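Site Visit Report: Flirholm Automation Open Day
Group 7, Introduction to Industrial Systems

1. Why we went

The unit outline says each group must "observe automation in a working environment". Our first choice was a biscuit factory, which never wrote back. Our second was Flirholm, which did, and offered us a Wednesday in March at an hour normally reserved for bakers. Anik drove. Howlader navigated, so we saw a good deal of the industrial estate before we saw Flirholm.

2. What we were shown

Our host was Ernő Szilágyi, who runs the handling bench and has clearly given the tour before. He began with a safety talk of some 60 slides, two of which were about safety. The rest covered the history of the company and its coffee machine.

The demonstration itself was sorting car keys. This sounds dull and we had prepared dull questions. Keys are a nuisance to pick up, though: they're small, glossy and heavier at one end, and in a pile they lie across each other at whatever angle they like. Ernő's software, which he calls Ilano, has to choose one key, decide where to hold it and close the fingers without shoving the others about.

3. What we learned

Most of the effort goes into choosing the grip. Closing the fingers is the easy part, and we had written a whole page of our plan about closing the fingers.

Lighting was the other surprise. Anik asked whether shiny parts confuse the cameras and got a 2 minute answer that began with "yes" and became steadily sadder.

4. Problems with our method

We took one stopwatch and left it in the car. Our cycle times are therefore Howlader counting under his breath, and we've kept them out of the results table. We'd like to go back and time it properly, if Ernő will have us and can be talked out of the slides.

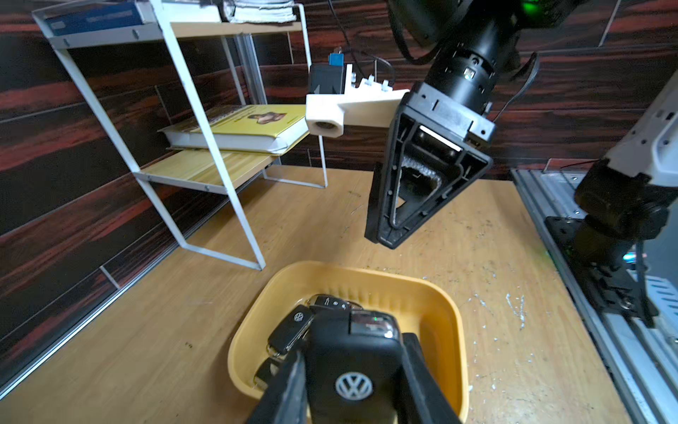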